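Saturday, late evening

I woke up at six although I had no need to. The bus to Hundbridge goes only every second hour on weekends, and I was afraid to miss it, so I was at the stop much too early with my bag and my grammar book. I learned the difference between "used to" and "be used to" again. I am still not used to it.
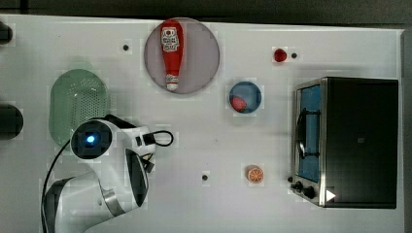 The choir practice went better than last week. We are 42 singers now, and the hall in Hundbridge is cold, so we stand close together. We began the Arruda piece from the middle, page 81, where the altos always come in late. I am an alto. Today we came in late only once, and after that the sound was so full that I forgot to be nervous about my pronunciation.
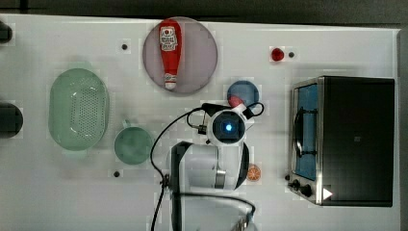 Ketchup on the pink plate, green colander at the left.

In the break there was a discussion about the trip to Ivmont in July. It costs 300 for each person with the bus and two nights. I have not decided. I would like to see the lake, but I would also have to ask for a free Friday at work, and I asked already in spring.
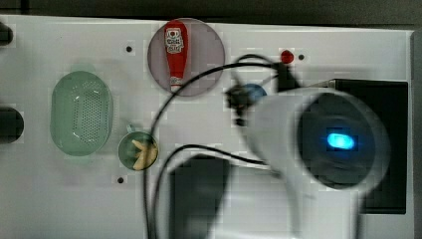

On the way home I bought new strings for the old mandolin at Flutetti. They had only the expensive set. I put them on before dinner and they go out of tune every few minutes, as new strings do. My fingers hurt in a pleasant way.

I wrote to the choir group to ask who else is unsure about Ivmont.

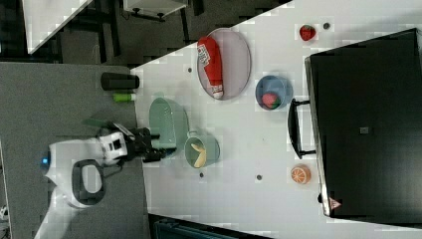

Come with us, one of the sopranos answered, the beds are hard but the church there makes everybody sing better. I read this twice. Tomorrow I will look at my savings and practice page 81 again, slowly, with the mandolin giving me the first note.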